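Language in Everyday Life
Week 7 handout: "clean eating" and other moral adjectives
Revised 29 November 2020

Start with the word itself. "Clean" used to be something you did to a floor. At some point it moved on to food, then to skincare, then to the people who buy both. Ask yourselves what the opposite would be. Very few shops sell a dirty salad, but the word has put one in your head anyway.

Last week's reading looked at "guilt-free" in much the same light. A biscuit that is guilt-free tells you that the biscuit next to it ought to come with a lawyer. Keep that in mind when you do the tasks, and look for the missing half of the pair each time.

Our material is the Ruselville corpus: 513 captions from public lifestyle accounts, collected in May. "Clean" turns up in 49 of them. Only a handful concern soap.

Three terms you will need:

Presupposition. What a sentence takes for granted. "Get your body back" assumes it went somewhere.
Euphemism. "Curvy", "wellness", "a reset". Note who is allowed to say them about whom.
In-group irony. A phrase everyone claims to be using as a joke, including the ones who skipped lunch. 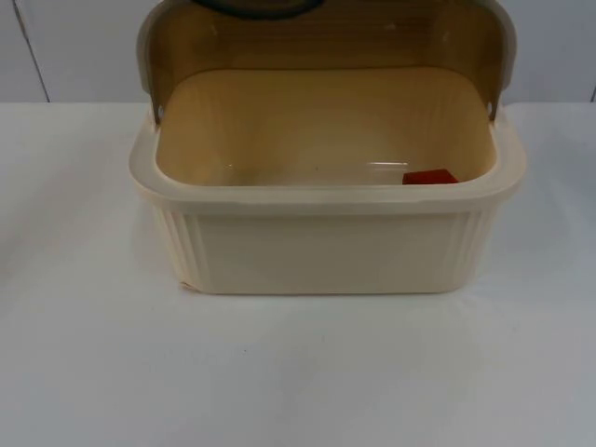
The third one causes the most trouble in essays. Students like to write that a phrase is "just ironic" and move on to the next paragraph. Irony still needs something to be ironic about, and the phrase goes on doing its ordinary work on anyone who missed the wink. A twelve-year-old reading over a cousin's shoulder is a fair test case.

Reading for next week: Salameh, chapter on labels and shame, first half only. The second half is mostly about yoghurt.

Task: choose one caption from the Starnel set (on the course page, under Findent, for reasons lost to the IT department). Write 460 words on what its adjectives presuppose. Do not diagnose the author. Do not use the word "toxic" unless you are quoting, and if you are quoting, give the line number.

Hand in on paper, stapled.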